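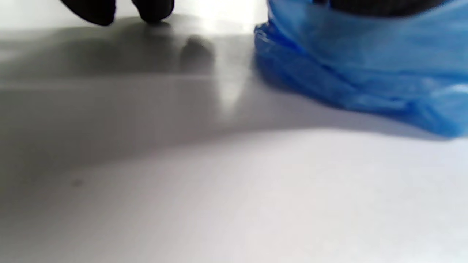 Asunto: Re: [envases-reparto] Bolsa azul o cesta para las cajas amarillas
De: Haf Nicholas
Fecha: 13 de abril de 2022

Royer escribió:
> Propongo dejar la cesta y pasar todo a bolsa. En octubre preparamos 544 pedidos
> y la cesta solo añade un paso. La bolsa se abre, se llena y listo.

No lo veo tan claro. "Se abre" es mucho decir: con las de Kollen yo pierdo más tiempo separando las dos láminas que metiendo cajas. Contesto por partes.

1. La bolsa. Con tres cajas amarillas de pie, una al lado de otra, se queda abierta y con las asas arriba. Hasta ahí, de acuerdo. Con 4 no lo he probado y no me fío.

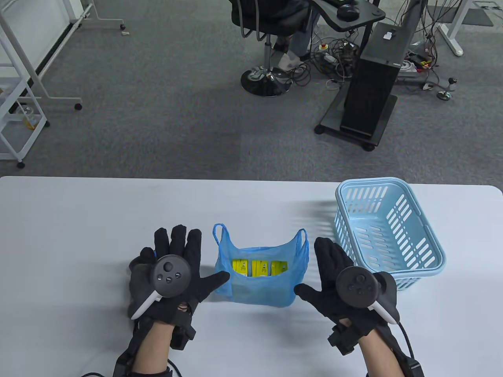 2. La cesta. La azul claro de ranuras tiene el borde redondeado y se agarra bien. Además se ve el amarillo por las ranuras sin vaciar nada - en la bolsa también se transparenta, lo admito, pero arrugada ya me contarás.
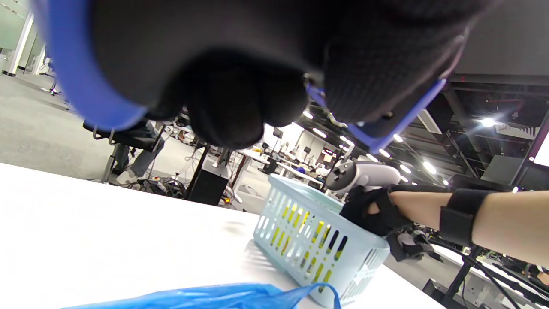 Tampoco me creo lo del paso de más. Según mi hoja, pasar de cesta a bolsa son unos 17 segundos, y eso con Bustano hablándome al lado. Si alguien tiene otra medida, que la mande, con el método, por favor.

3. El precio. Quedan 408 bolsas. Antes de pedir más, querría ver el presupuesto entero, portes incluidos.

Haf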